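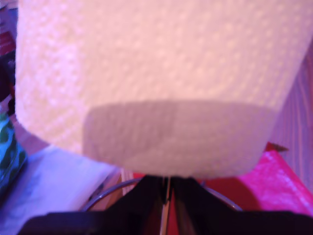

Kitchen roll should stand up. On a holder, on the worktop or the table, where a wet hand can get at it. I have held this view for years and am only now writing it down, in a hurry, between the washing up and the next thing.

The other camps, then. Under-the-cupboard people, who screw a bracket to the wall and have to duck to find the end. Drawer people. And the ones who leave the roll loose on its side, so it goes off across the floor and under the cooker the moment a child breathes on it.

I was a bracket person myself, at the flat in Felgate. 2 screws, both of them useless. Came down into the soup one July, plaster and all.

What I want from a holder isn't much. A ring for a base and a post up the middle. Bare wire is fine, better even, you can wipe round it and it takes up hardly any room. I don't want a sprung arm or a rubber foot shaped like a leaf. There's a Riviere one with a marble base that costs 40 pounds. Forty pounds! For a stick. Mine was 8 from the market at Grakport and it does teh same job.

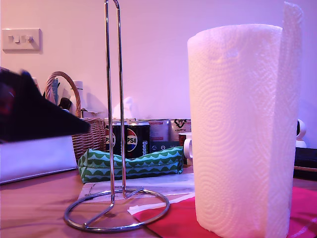

Changing the roll is where households fall apart. Old tube off, new roll on, it takes no time at all, and yet the bare post will stand there for days with the full roll parked right beside it. Everyone tears sheets off the parked one, with both hands, and it unwinds down the side and trails. Then somebody puts a mug on the loose end. I've done it. I'm not proud.

The rule in our house, such as it is: whoever opens the new roll puts it on. Not the next person. And start the first sheet properly, don't claw at it, or you get that ragged bit that haunts you for the next ten sheets.

Which way should it turn? Don't care. Really don't. My neighbours in Plultov Road had a row over that which lasted longer then their extension.

Cloths, people will say. Use a cloth, save the paper. Yes, alright, for water and crumbs, and I keep one on the table for exactly that. But bacon fat? Whatever the cat did? Paper. A cloth that has met bacon fat is never the same cloth again.

So get an upright one. Cheap, plain, with a post tall enough that the roll doesn't wobble about at the top. Keep it away from the hob. And put the roll on it.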